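4.2 What the court clerks told me

I should say up front that I went into this part of the study expecting dull paperwork, and I got hooked on it instead. My question was simple enough: when someone is tried and sentenced without being in the room, what happens to the file afterward? I read 328 case files from the Vundville district, all of them fraud or smuggling matters, and then I pestered the clerks until they let me sit with them (thank you, Gregor Halliday, for the desk and the endless coffee).

Most files go quiet fast. A warrant gets issued, a copy goes to the border office, and then there's a gap of up to 900 days before anyone writes in it again. I'd pictured a busy back-and-forth between agencies! What I found was a lot of blank log pages and the odd sticky note.

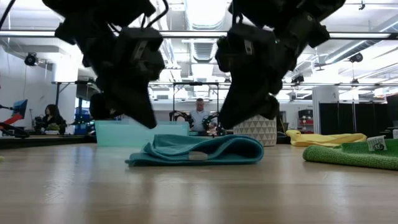
Figure 3. Folded teal cloth on a table beneath two black grippers.

Toàn Mạc coded the files with me, and we disagreed more than I'd like to admit, mostly over what counts as "active." He wanted any new entry to count. I wanted an entry that led to somebody doing something, like a phone call or a request to another country. We settled on my version for the main table and put his in the appendix, where you can see it nudges the results a little and leaves the ranking of offices alone.

Only six of the files showed contact with police abroad before the sentence was handed down. In two of those, the request had been sent back over a misspelled surname, and I couldn't find a corrected copy in either one. 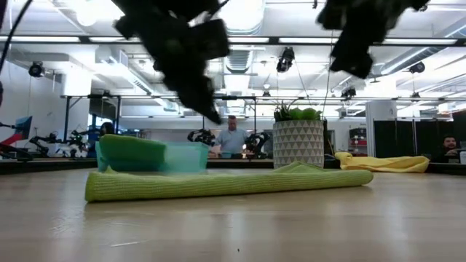 4.3 DEFENSE LAWYERS AND THE EMPTY DOCK

Lawyers were harder to pin down than clerks. The ones who did talk to me, usually after four in the afternoon, kept coming back to the same headache: how do you take instructions from a client who won't pick up? Some had stopped work the moment the client vanished, and others stayed on through the verdict. I take up fees and appeals in Section 5.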